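Chapter 6
Roof Drainage: Gutters and Downspouts

A house roof collects a great deal of water in a short storm, and the water has to go somewhere. Left alone, it falls from the eaves in a line, digs a trench beside the foundation, and splashes mud onto the wall. Gutters catch the water at the edge of the roof. Downspouts carry it to the ground and away from the house.

This chapter covers sizing, slope, hangers, and outlets. Flashing at the roof edge was covered earlier and is reviewed only where a gutter meets it.

We will follow one job from start to finish. The Gittins house, in the town of Gelletness, is a one-story home with 88 feet of eaves, all at the same height. Its old gutters were too small and had pulled loose at two corners. The crew from Droment replaced them in May with 6-inch aluminum gutters and four downspouts. Their measurements and cut list are used in the problems at the end of each section.

Before starting, you should be able to read a tape to the nearest sixteenth, find the pitch of a roof, and set an extension ladder safely. If you are unsure about pitch, go back over the worked problems in Chapter 4.

Shop time for this chapter is roughly 9 hours. Read Section 6.1 before the first shop period. 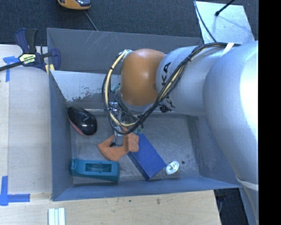

Figure 6.1 Robot arm with its gripper lowered into a gray bin.

Terms to know: fascia, drip edge, hidden hanger, end cap, miter, outlet, elbow, splash block.

6.1 Finding the Drainage Area

Gutter size depends on the area of roof that drains into it. Start with the plan area, measured flat as if from above, and adjust it for pitch. A steep roof catches more wind-driven rain than a low one of the same plan area.

More from Grurkmont Building Trades
Chapter 5: Fascia and Soffit
Chapter 7: Vinyl Siding
Ladder Safety Review
Answers to Odd-Numbered Problems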